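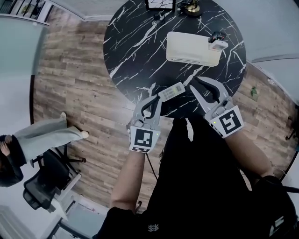 From: listmember (Mummont)
To: garard-automation
Date: 18/04/2019
Subject: Re: [garard-automation] Cerel open day, worth the drive?

> Has anyone been out to the Cerel open day yet? I've got the
> flyer and it's long on adjectives. I'm mostly wondering if
> there's anything in it for those of us doing small-parts
> handling, or if it's another afternoon of an arm in a cage
> waving at schoolkids. Also is there parking, because last
> time I ended up paying $39 to leave the ute beside a skip.

I went. Parking is free if you arrive before ten and theoretical after that. Go past the first gate, ignore the sign, and turn in at the second one, where there is no sign.

The short version: no arm in a cage. If you want a big orange thing throwing engine blocks about, stay home. Most of what they were showing was people wearing out their forearms for the benefit of future machinery. You hold a gripper in each hand and do a dull household job over and over, the grippers record how you did it, and in due course something with motors is supposed to do it without being asked. I spent $633 on a demo-day ticket in Hoàng's training package two years ago and learned less.

The station I hung about at longest was set up like the corner of somebody's lounge room, with a round black marble-look table and a lamp on it. The job was remotes. Pick one up, put it where it belongs, repeat. When I got to the front of the group the operator had a small white remote pinched in the left gripper, just over the near edge of the table, and the right one hanging open over the tabletop. There was a dark remote with red and white buttons on top of a white box further back, which I took for a projector and the fellow next to me took for a router. We did not resolve this.

For the small-parts people: the jaws have curved black pads on the tips, two per gripper, and they held a slim plastic thing squarely enough while I was looking. I asked what the pads were made of and was told it was "under review", a phrase I intend to use at my own place of work. Each gripper carries a square marker block with a black pattern on white, a different pattern for each hand. The explanation of how they work out left from right therefore took much less time than had been allotted to it. The little green lights up by the corners of the blocks mean the unit is happy, or so we were told. I'd have liked to see what unhappy looks like.

They let visitors have a go at a second station with the same kit. It's harder than it looks. You lose all the feeling in your fingertips and start steering from the elbow, and after five goes I had developed a respect for lobsters. The cable off the gripper also wants to be somewhere you don't. I'd want it strapped properly before I let anyone on our floor do a full shift with it, and I said so on the feedback form, which had room for a signature and one short word.

Numbers, for those who collect them. They said a good operator gets through 181 clean repeats in a session, and that a repeat where you fumble gets thrown out at the checking stage. I asked what proportion goes in the bin and got the same answer as for the pads. I also asked if the fumbles might be worth keeping, given that our existing picker at the Garard shed fumbles for a living, and there was a bit of muttering which I choose to call interest.

What I didn't see was any of it running on a robot. There was a talk listed for after lunch with "autonomous replay" in the title. It was a slide deck. A perfectly decent slide deck, but if that's what you're driving out for, wait until they've got something on the floor. They reckon next April, and I've written that down in pencil.

Is it worth it for small parts? I'd say yes, if you can get at the hand units and bring your own parts. I had a pocket full of our plastic clips and the second-station bloke was quite game. The flat ones were a dead loss, the ones with a lip came up nicely. If somebody goes on the second open day, could they take a few M5 washers and something oily and report back? I'd have tried it myself but I was wearing the good jumper.

Lunch was sausages, bread and onions, done by hand with ordinary tongs. They do this better than the rest of the industry.

Slides are supposed to be going up on the Cerel page. If anyone finds them before I do, post the link here and not to the old list, which still bounces.

--
Mummont workshop, maintenance & odd jobs
To leave this list, send a blank message with "unsubscribe" in the subject line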